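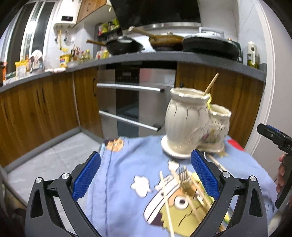 Prellance hand-held grippers in a home kitchen, with chopsticks, skewers and a fork between the blue pads of the nearer tool.

Prellance opens kitchen package for its hand-held gripper kit

December | Malik press office

Search news Enter keyword Go

Malik has added a kitchen package to Prellance, its hand-held gripper kit for teams that teach robots by demonstration. The package goes on sale this month and covers the small, thin and awkward items found in most homes: chopsticks, skewers, straws, forks and the containers they are kept in.

Prellance lets a person do a task by hand with the same kind of two-arm gripper that a robot will later use. A camera on the tool records each attempt. Customers can collect the recordings in their own buildings, or order them from Malik's collection service, which works in furnished homes.

The kitchen package includes two grippers, a set of spare pads, a task guide and access to a starter library of 1,221 recorded demonstrations. Of these, 423 deal with thin utensils, including picking up several at once and placing them in a narrow-necked holder. The rest cover cups, saucers, lids and folded cloths.

Thin utensils were the most common request from customers in the past year, the company said. They slide against one another, they roll, and they often lie at an angle when picked up. The task guide asks operators to work on tables with patterned cloths as well as plain ones, and to leave the kitchen behind them as they find it – pans on the stove, bottles on the counter.

Ukel, a maker of service robots based in Hikamholm, was the first customer to take the package. It has ordered almost 2,000 further demonstrations, to be recorded in 10 homes. Ukel plans to use them in training a table-clearing arm for small restaurants and care homes. It has not set a release date.

Existing Prellance customers can add the starter library without buying new grippers. Pads are sold separately. The package does not include a robot arm, and recordings need to be converted before use with arms from other makers – a converter is part of the standard software.

Orders are shipped from the Malik warehouse in Hikamholm. Teams that want to try the grippers first can book a morning or afternoon session at the same address.

Contact: Malik press office, Hikamholm | © Malik. All rights reserved. | Back to top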